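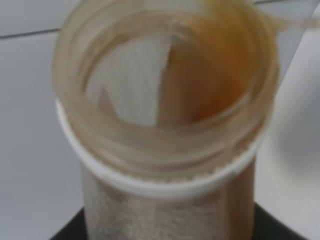

Zatuton Household Food Storage Project
Progress report to the Kratochvíl Fund, period ending May

Summary

The project helps families in Drestano store dry food through the wet season. We planned nine evening classes for this period and held six. The other three were put off when the road to the Sora side was closed, and they are now on the schedule for the next period.

Work done

The classes covered drying beans, checking grain for insects, and labeling by date. Attendance was better in the evening than in the morning, so we have moved all sessions to 6 p.m. The printed guide is finished. We ordered 3000 copies and have given out 479 of them, mostly through the clinic and the two schools.

Vojtěch Jelínek rewrote the section on beans after several families told us the drying times were too short for their homes. The new times are in the printed version. The old handout is still going around – we are asking people to throw it away.

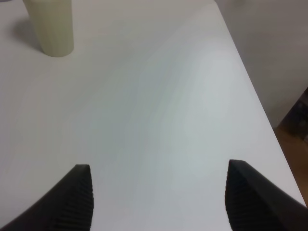 Problems and changes

Printing cost more than planned. We covered the difference from the travel line, which was underspent because of the missed classes. We will need that money back in travel once the Sora sessions start.

Next period

Hold the three missed classes. Send guides to the outer villages. Visit households from the first two classes and ask what they kept doing and what they dropped.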